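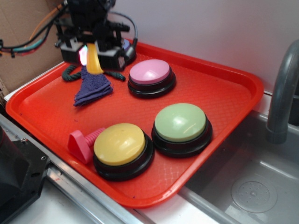

文・構成:Zutusgate 広報室 取材:8月、Tretedach実験棟にて

Zutusgateでは、人がロボットに作業を教えるための手法の研究を、Tretedach実験棟で続けている。教示作業の運用を担当するNhyira Nutsugah氏に、日々の進め方と現在の課題について話を聞いた。

Nutsugah氏の業務は、操作者の訓練、作業課題の設計、記録データの点検にわたる。着任時には教示の手順書がなく、最初の仕事はその作成であったという。

「手順書といっても、初版は用語をそろえるだけのものでした。『つかむ』という一語でも、指を閉じ始めた時点を指す人と、物が持ち上がった時点を指す人がいます。そこが食い違ったままでは、記録に付ける区切りの位置が人によって変わってしまいます」

現在の手順書は第5版にあたる。区切りの定義のほか、腕を待機位置に戻す際の速度、課題を中断する場合の申告方法などが定められている。

手で導く教示と離れて行う教示

同実験棟では教示の方法を2種類に分けている。操作者が腕に直接手を添えて動かす方法と、手元の操作装置Vatitnessを介して離れた席から動かす方法である。

「手を添える方法は、力の加減が伝わりやすく、初めての方でも比較的早く慣れます。ただし、操作者の腕や肩が作業台の前に入りますので、カメラの視野をどうしてもふさぎます。細かい物を扱う課題では、遠隔で教えることが多くなりました」

遠隔の場合、操作者は作業台の脇に固定したカメラと、手首側のカメラの映像を並べて見る。前者で全体の位置関係を確かめ、対象に近づいてからは後者に視線を移すよう指導しているという。

「切り替えの時機は人によってずいぶん違います。早い段階から手首側の映像だけを見る方は、接近は速いのですが、周囲の物に触れやすい傾向があります。訓練では、まず固定カメラの映像だけで対象の上まで移動してもらいます。そこで一度止まり、指の向きを合わせてから下ろす。この停止を省かないように繰り返しお願いしています」 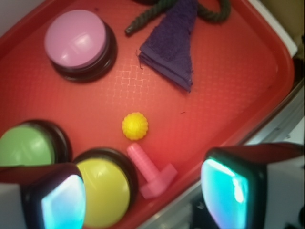 手首側の映像には指そのものが大きく入るため、手前にある物ほど指の陰になりやすい。Nutsugah氏は、見えなくなった物の位置を記憶で補おうとせず、いったん腕を上げて見直すことを原則としている。見直しの動作も教示の一部として残し、後から削除することはしない。

「以前は、迷いのある動作を記録から外していました。外しますと、学習した側は迷ったときの振る舞いを知らないままになります。今は、操作者が止まって考え、やり直した箇所も残します。削除するのは、通信が途切れた場合と、操作者本人が無効を申告した場合に限っています」

記録の閲覧と区切り付けには、所内で開発したソフトウェアTannerを用いる。操作者は教示を終えるとその場で自分の記録を開き、区切りの位置を確認する。別の担当者による点検は後日に行われる。

作業台の構成

課題に使う物は、赤いトレーの上に並べる。色の違う丸い押しボタン、紫色の布、濃い緑色のロープ、プラスチック製の小さな玩具などで、配置は課題ごとに変える。

硬い物と柔らかい物を同じトレーに置く理由について、Nutsugah氏は次のように述べる。

「ボタンは、上から見れば中心がどこかすぐに分かります。形も変わりません。布はその逆で、つまむ場所によって持ち上がったときの形が違います。ロープと重なっていれば、布だけを取るつもりでも一緒に付いてくることがあります。操作者には、布の縁のどこをつまむかを先に決め、声に出してから動かすよう求めています。声も記録しておりますので、後で点検する者が意図を確認できます」

押しボタンの課題では、押し下げる動作そのものより、その前後が難しいとされる。隣り合う物に指を当てずに下りること、押した後にまっすぐ上へ抜けることの二点を、点検の際に特に注意して見るという。

「初心の方は、押し終えた安心感から、斜めに腕を引いてしまいます。そのときに隣の物を倒す例が多いのです。私自身も、最初の月はよく倒しました。手順書に『抜けるまでが一動作』と書いたのは、自分への注意書きでもあります」

この夏の取り組みでは、8名の操作者が交代で教示にあたり、点検を通過した記録は339件となった。ほぼ全件に操作者の音声が付いている。氏は件数を急いで増やす考えはないとし、操作者ごとの癖が偏らないよう、担当する課題を定期的に入れ替えていると説明した。

「同じ課題を同じ方が続けますと、動きはきれいになりますが、どの記録も似てきます。左から近づく方もいれば、奥から回り込む方もいる。そのばらつきを、こちらの都合で早くそろえすぎないようにしています」
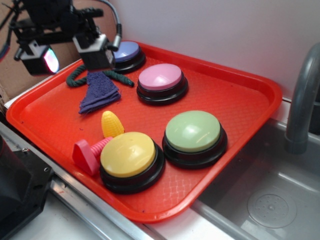
操作者の訓練と今後の課題

新任の操作者は、訓練期間中、先任者の記録をTannerで閲覧するところから始める。その際、うまくいった記録だけを見せることは避け、中断した記録も含めて読ませている。どこで中断を判断したかを本人に言わせ、先任者の判断と照らし合わせる形式である。

続いて実機に移るが、連続して操作する時間には上限を設けている。疲労は指の開閉の遅れとして現れやすく、本人が気付く前に記録に出るためである。

「休憩を申し出にくいという声がありましたので、上限に達した時点でVatitnessの側が操作を受け付けなくなるように改めました。評判はあまりよくありません。あと一回で終わるのに、と言われます。それでも、この設定は当面変えないつもりです」

今後の課題として氏が挙げたのは、手を添えた教示と遠隔の教示を一つの課題の中で組み合わせる方法である。布の端をつまむまでは手を添え、運ぶ動作は遠隔で行うといった分担を検討しているが、引き継ぎの瞬間に腕がわずかに動く問題が残っており、区切りの扱いも決まっていない。

手順書の次の版には、この引き継ぎに関する項目が加わる予定である。案は操作者の間で回覧されており、Nutsugah氏のもとには、用語の定義について早くも修正の意見が寄せられているという。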